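The Coffee Corner at Sturkum House
Gallery / Shared Spaces / Ground Floor

Sturkum House reopened its ground floor in July after a period of renovation. Among the changes was a new coffee corner for staff, tenants and visitors, set up beside the main meeting room. The corner is modest in size and was planned around a small number of everyday items: a table, paper cups, a water station and a place to sit down for a few minutes between appointments.

The furnishings were selected by Ylva Fagerlund, who is responsible for interiors at Sturkum House, with assistance from the supplier Flala. The brief was simple. Surfaces should be easy to wipe down, colors should be quiet, and supplies should be within reach without the need to open a cupboard.

The table was the first item to be chosen. It has a rectangular top with a light wood grain, and it stands on gray carpet. A small round cable grommet is set into the top near one edge, so that a lamp or kettle may be connected without a cord trailing over the side. White paper cups are kept nested in an upright stack, rim facing up.

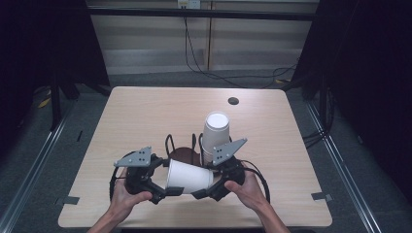 Paper cups were preferred to mugs after a trial earlier in the year. The building has no dishwasher on the ground floor, and mugs tended to collect in the meeting room sink over the course of the afternoon. The cups are plain white and are delivered in sleeves of 30 by Zakaria, the same firm that supplies the kitchen on the second floor. Two sleeves are normally sufficient for an ordinary working day. On days when the meeting room is booked for a larger gathering, the reception desk should be informed by 3 p.m. on the previous afternoon so that additional sleeves can be brought down from storage.

Visitors are kindly asked to take cups from the top of the stack and to leave the remainder nested. Used cups may be placed in the tall bin by the door, which is emptied every evening. Cups that still contain liquid should be poured out at the sink first.

The selection of the table took longer than expected. Flala presented five models, including a round pedestal table and a narrow counter intended for standing use. The counter was popular with staff but proved too high for many visitors. The rectangular model was approved in the end - it allows people to stand or sit on either side, and it can be moved into the meeting room when an extra surface is required there. Two people should carry it, and any cords should be disconnected beforehand.

Coffee is supplied by Sokasix under the existing agreement for the building. Regular and decaffeinated are available from 7:30 a.m., and tea may be requested at reception. Milk is stored in the meeting room refrigerator and should be returned there after use. There is no charge for tenants or their guests.

The carpet was retained from the previous layout. It was cleaned during the renovation and found to be in good condition, although the section nearest the corridor may be replaced at a later date. Spills should be reported to reception promptly, as coffee is considerably easier to remove while it is fresh.

The renovation of the ground floor covered 69 square meters in total, including the corridor and the small waiting area. Further pages in this gallery will present the waiting area and the reading room once their furnishings have been installed. Comments on the coffee corner may be left at reception or addressed to Ylva Fagerlund, Interiors, Sturkum House.

Back to Shared Spaces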